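Progress report to the Petine Fund, 26 August 2015

Good news from the mural project! All 43 portraits of the county's Army nurses are sketched, and the first panels are up at Honik Hall.
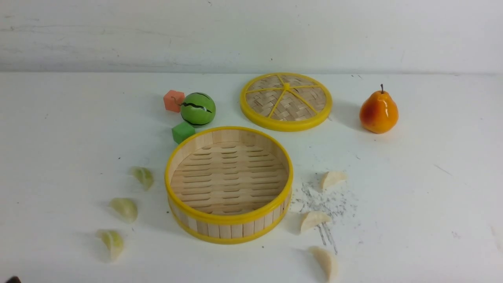

Maite Sotomayor
Lead Painter

Since April we've had 400 visitors through the open studio, and several brought letters and snapshots we'd never seen (one family had a whole trunk of them). Evanthia Nikolaidis is scanning everything for the Hashmi Library, and her captions are wonderful. Three portraits still need a likeness we trust, so we're writing to relatives again.
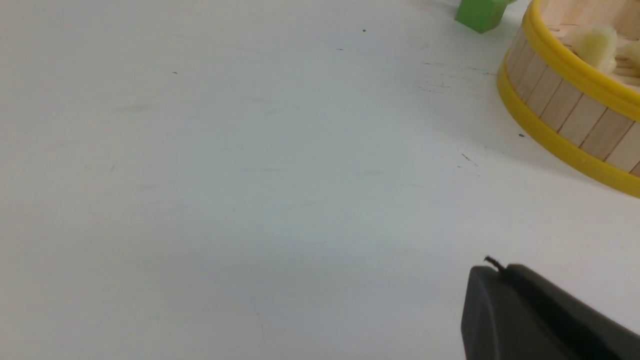

Next steps

Paint panels 2 and 3, then book the Omirer Band for the dedication. The framing money is not yet spent.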